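4.2 Loyalty to the showrunner and the problem of the second series 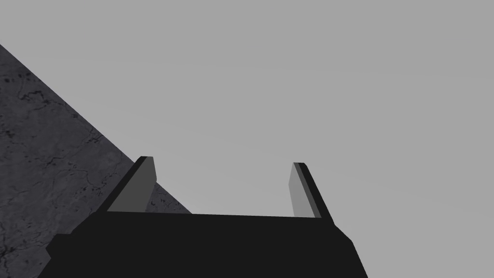

Figure 3. Simulated view of a two-fingered gripper with black palm.

Fereshteh Golestani objects that the term "showrunner loyalty" credits viewers with a consistency they seldom display; in her reading, audiences follow a tone of voice, and the name in the credits is attached to it afterwards. The objection has merit and is taken up here before the survey results are discussed, as it bears directly on how the responses were coded.

The present study distinguishes between three kinds of statement found in the diaries kept by viewers of Drellton and its successor, Kelmendi. The first names the creator as the reason for watching. The second names a quality (most often dialogue, pacing or the handling of minor characters) without attributing it to anyone. The third refers back to the earlier program as a standard against which the later one is judged. Golestani's argument would fold the first category into the second. We have kept them apart on the ground that respondents themselves did so, frequently within a single entry.

Of the 215 viewers who completed the full diary, most began Kelmendi during its opening month, having finished Drellton in the previous season. Their early entries are marked by a search for continuity. Supporting players are compared with their counterparts in the older series, lines are quoted for their resemblance to earlier lines, and a change of setting from a coastal town to a provincial courthouse is treated as a departure requiring justification. By the fourth episode, such comparisons become less frequent, although they return with some force when a character is killed or written out.

Zapata and Ospina observed a similar pattern among viewers of Pulstead, a half-hour comedy whose writer moved to serial drama. In their account, viewers extended a period of goodwill to the new program that they would not have extended to an unfamiliar one. The authors describe this as credit, to be drawn down over the course of a season. We find the metaphor useful but incomplete. Several diaries in our sample indicate that familiarity also raised the cost of disappointment. One respondent, who had watched every episode of Drellton twice, abandoned Kelmendi after a single Thursday broadcast and wrote that a weaker program by a stranger would have been easier to forgive.

The matter is further complicated by shared authorship. Both series were produced by a writers' room, and 21 of the episodes examined were credited to someone other than the creator. Respondents rarely acknowledged this. Where an episode was admired, its dialogue was commonly attributed to the creator regardless of the credit; where it was disliked, the credited writer was more likely to be named. Rengifo's work on the fan newsletter Isari reports the same asymmetry in letters to the editor, and suggests that it protects the reader's earlier attachment. Our diaries are consistent with that interpretation, though they were not designed to test it.

It should be noted that the diary form favours viewers who are already inclined to write about television. Casual viewers are under-represented, and the entries of the most committed participants are considerably longer than those of the remainder. An upper limit of 3000 words per participant was therefore applied at the coding stage. Entries beyond that limit were read but were not included in the category totals reported in the following section.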